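Last Monday I watched an old Turkish western again, the one I know under the title Hulby. My father had it on a tape, and I did not see the last 5 minutes until I was a grown man, as the tape ended before the duel.

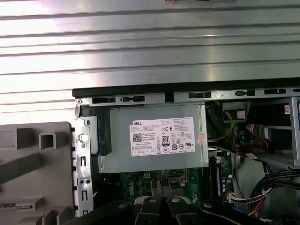
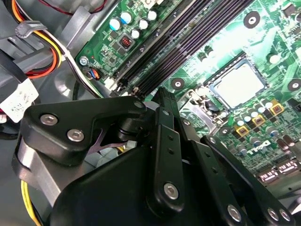 The story is simple. A rider comes to Gondgate to sell one horse, and the owner of the saloon takes him for a wanted man. The price on his head is 443 dollars, a strange sum which is never explained. I like the music very much, but the English dubbing is poor and everybody speaks too fast. The new disc from Çınar runs 71 minutes and has the duel complete. I will write about the sequel when I have found it.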